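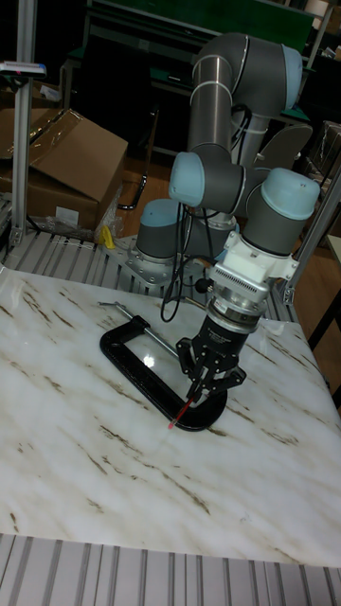 Vostanberg Teaching Group – Minutes of the November meeting

The meeting opened a few minutes after 4 p.m., once everybody had found a seat and something warm to drink. The October minutes were read through and accepted with one small fix: the spare gripper fingers went to Villaseñor, and we had written Ikik.

1. Marker tracing task
Most of our time went to this one, and happily so. The task is still the same: the arm holds the red marker in the gripper and draws along the curve of the C-clamp while the clamp lies flat on the marble-patterned top. We now have 207 demonstrations in the Plirnudano folder, and 76 of those were done by hand guiding, with the rest coming from remote control. The group was very pleased with that number, considering how slow the first week was.

There was a long and friendly talk about which way of teaching gives the better line. Those who like hand guiding said you can feel the marker touch down, and that new people pick it up in an afternoon. Those who like remote control pointed out that a person leaning on the wrist tends to push the tip too hard, and that the tight end of the curve comes out smoother from the controller. It was agreed to keep both for now and to label every run clearly, which we have not always done (several folders just say "clamp new").

Pressure came up again. Some of the lines are so faint that they are hard to check afterward, and others drag. For the next batch, operators will lower the tip slowly, pause, and only then start along the inside of the clamp. Please throw out a run if the clamp shifts – don't nudge it back and carry on.

2. Cables
A request was made to look at the loops near the wrist before each session, particularly when turning the tool a long way around. Agreed. It will go on the start-up sheet.

3. Visit from Ikik
The Ikik folks would like to come and try guiding the arm themselves. We are glad to have them and can take 6 people, in pairs. Somebody should practice the welcome talk, as the last one ran almost as long as the demo.

Actions
– Relabel the older runs by teaching method before anything more is added
– Add the cable check to the start-up sheet
– Order more red markers, same thin kind
– Write to Ikik with times

Next meeting in December, same room, 4 p.m. Cookies were left over and are in the kitchen.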